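Kekia (software)
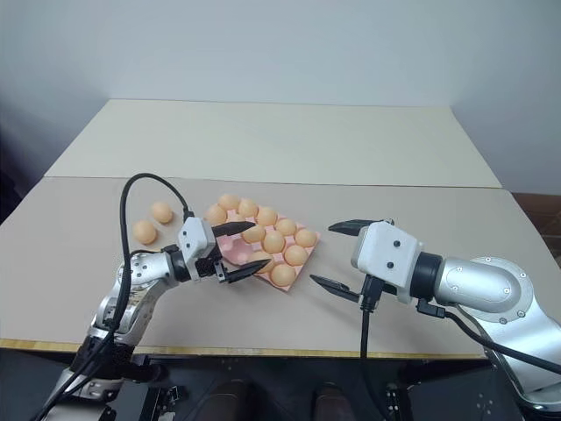
A two-arm cell with parallel grippers at a pink egg tray partly filled with orange balls.

Kekia is a task planning and motion control package for tabletop robots with two arms. It takes camera views of a work area, keeps a list of the objects found there, and assigns pick and place actions to the left or right arm. The package was written by Myung-ja So and Soon-im Gil at Yoon, and is most often run with the Prorine motion library. The current stable release is dated Apr 8, 2026.

Overview

Kekia is split into a perception node, a planner and a controller, which exchange messages over a shared bus. Each can be restarted without stopping the others. If the perception node goes silent, the controller finishes the current motion segment and holds position.

Perception

The perception node fits simple shapes to color and depth data. Containers with regular recesses, such as egg trays, are stored as a grid with its own coordinate frame, so a tray may lie at any angle on the table. Each recess is marked full, empty or unknown. The unknown state is used when a gripper finger or another object blocks the view, and it is cleared only by a later view from the head camera. Items lying outside a container are tracked separately as loose objects.

Planning

The planner matches loose objects to empty recesses and gives each pair a cost based on travel distance, reach and the risk of finger contact with neighboring items. Arm assignment is solved together with ordering. By default only one arm may occupy the space over a container; the other waits at a standoff pose outside it. Recesses marked unknown are left out of the plan. A plan is limited to 216 actions, and longer jobs are divided.

Control

Joint commands are sent at 100 Hz. Prorine supplies inverse kinematics and collision checks between the arms, the table and the mounting frame. Cables are modeled as padded volumes attached to the nearest link, a method that is cautious and sometimes rejects reachable poses. Gripper closing is limited by current, with a separate threshold for each object class.

Tooling

Undomeo, a companion log viewer, replays the object list, the active plan and joint data on one timeline. It can also run the planner again from any stored state. The regression suite contains 207 recorded states, most of them added in February.

Known limitations

Touching spheres of the same color may be merged into one object when depth data is sparse. Kekia has no model of rolling, so a loose ball that moves after detection must be found again before it can be picked. Direct transfer of an object from one gripper to the other is not supported in version 2.

See also

Bimanual manipulation
Grasp planning
Occupancy grid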